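Irnitness grip comparison set, data card

Version 2, March. Maintained by Sumeya Mekonnen. Part of the Plullau controller trials.

Contents: 283 episodes of household pick and place, recorded with hand-held two-finger grippers. Purpose: to compare two jaw-width controllers, Brumley and Degefa, on the same objects.

Views from the hand-held grippers, with the cardboard box in each:
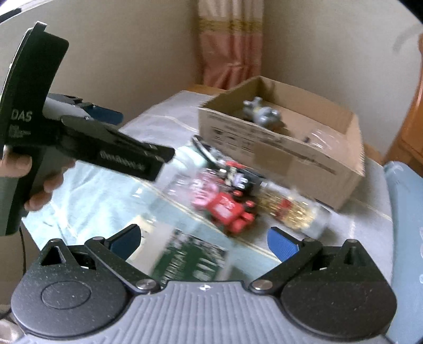
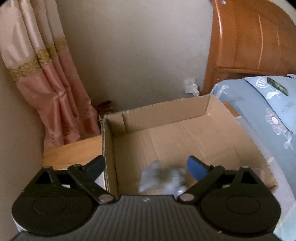
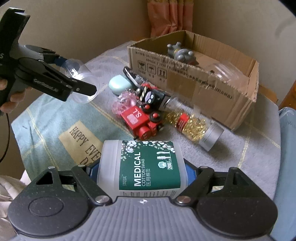
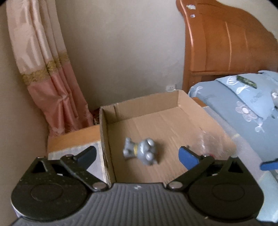

Eldana Negash replied to the draft card that the Brumley and Degefa logs should not be pooled until the width signals are resampled to one rate, and that slip labels on cloth were too generous in version 1. Both points are accepted. The slip labels were redone for this release, and resampling is left to the user.

Files
episodes/ video and jaw width per episode
labels.csv 2132 rows, one per grasp attempt
splits/ train and held-out lists

Known issues
Motion blur during fast approaches.
Jaw width drifts in long episodes; re-zero before computing closing speed.
No force data.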